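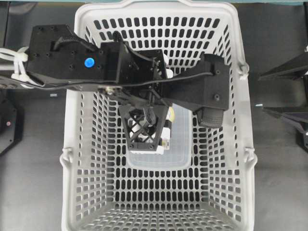 Does a tidy house make you calmer? Speaker notes, Custen Public Library, evening series
Thursday, October 27, 2022

Start without slides. Ask who has bought a storage product this year. Then ask who still uses it for what they bought it for. Wait. Let people look at each other.

Opening. I am going to be hard on the tidying business tonight, so I should say first that I like a clean kitchen. I have no quarrel with anyone who folds their towels. My quarrel is with a claim, and the claim is that clutter makes you ill and that order makes you well. You hear it in magazines and on the radio, and you hear it most from people with something to sell you.

Where does the claim come from? Usually the answer is "studies show." Read the Kevavine leaflet out loud here, slowly. "Families who declutter report lower stress and better sleep." Which families? Report it to whom? Lower than what?

I wrote to Kevavine in August and asked. To be fair to them, they answered. The number behind that sentence comes from a survey of 200 customers, all of whom had paid for the home course and finished it. The ones who gave up in week two weren't asked. If you asked only the people who finished a marathon whether running agrees with them, you would get a cheerful answer too.

Pause for questions if there are any. Don't get pulled into the Kevavine refund story, it eats ten minutes.

Part two: which way does the arrow point? Say a survey finds that people with messy homes feel more stressed. Fine, I believe it. Now think about the worst month you had in the last few years. Somebody was sick, or work was bad, or there was a new baby. Was the house tidy? The dishes piled up after the trouble started. A survey taken on one day can't tell these two stories apart, and the tidying books always pick the one where you need the book.

Then there is money. A bigger home has more closets. A person with more pay and fewer shifts has more hours to fill the closets neatly. Compare that person with somebody raising three kids in two rooms and you are mostly measuring rent.

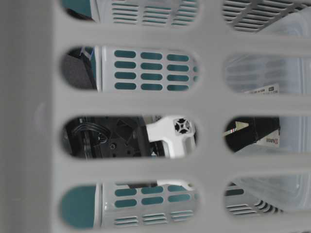 Read Roxana Correa's letter here, the short version. She followed the full Gunmont plan, every room, one category at a time, and it took her 34 days. She says the hall looks nice. She also says she spent the month snapping at her husband over a drawer of batteries. One letter proves nothing, and I have to say so, or I'm doing the same thing the leaflet does.

Part three: what would change my mind? People ask me this and it is a fair question. Take a large group, 1000 households would be decent. Pick half of them by lottery to get help with clearing out. Leave the other half alone until later. Measure sleep and mood before, after, and again the next year. Count everyone, including those who quit. I haven't seen that done well. The nearest thing I found was the Dumitrescu trial, which had 16 households in it and lasted a few weeks. Both groups felt a bit better by the end — the ones who got help and the ones who only filled in the forms.

(If someone says "but it works for me": good, keep doing it. I can't see inside your evenings. You can enjoy a thing without it being medicine.)

Jhonatan Llanos will probably raise the safety point, as he did last time. He is right. Things piled on stairs are a fall risk, and I would never argue otherwise. That is a different claim, with different evidence, and it doesn't require matching containers.

Closing. Go back to the leaflet and ask the room for the three questions: who was asked, who was left out, compared with what. Hand out the blank sheet and let them try it on the ads I brought. Reading list is by the door. Chairs go back against the wall by nine.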